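Getting the wagon ready for Rulten

18/06/2018

I have the wagon back on its wheels, so I can finally write something other than a parts list. It came off the stands with 16 days to spare before the run to Rulten, and I had told everyone it would be a month.

The holdup was the rear axle. I bought the car out of a barn near Horari last November and the seller told me the differential had been rebuilt. Maybe it had, a long time ago. When I pulled the cover the oil was gray and one of the bearings had a flat spot I could feel with a fingernail. A complete used axle from a yard in Bako cost me 324 dollars, and I spent two evenings scraping old undercoating off it before I could find the casting number. It was the right one.

Brakes are new at all four corners. I kept the drums. A lot of people at the club told me to convert the front to discs, and I may do that some winter, but the car weighs very little and I don't drive it hard.

The radiator was recored by Mal-soon Hyun, who has done every radiator I have owned except the one I ruined myself. She also talked me out of an electric fan. The old one moves plenty of air if the shroud is fitted, and mine had been sitting in the back of the car under a seat cushion the whole time.

Paint will have to wait. The left rear door is still green and the rest is tan, more or less. I did wash it. 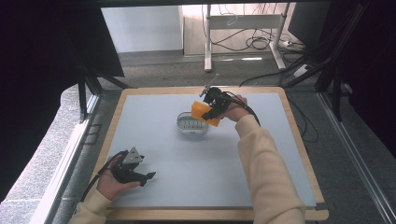 The route this year goes out through Zunton and takes the old road over the hill, about the only steep part of the day. Last year there were more than 30 cars and most of them parked at the top to let things cool off. I plan to stop there too - the view is good and there is a place to fill water cans.

I have put 2,000 miles on the engine with no trouble apart from a weeping valve cover. Before the run I still need to set the timing again, find the jack handle, and get the horn to work with the lights on. If anyone has a spare horn relay for one of these, leave a comment.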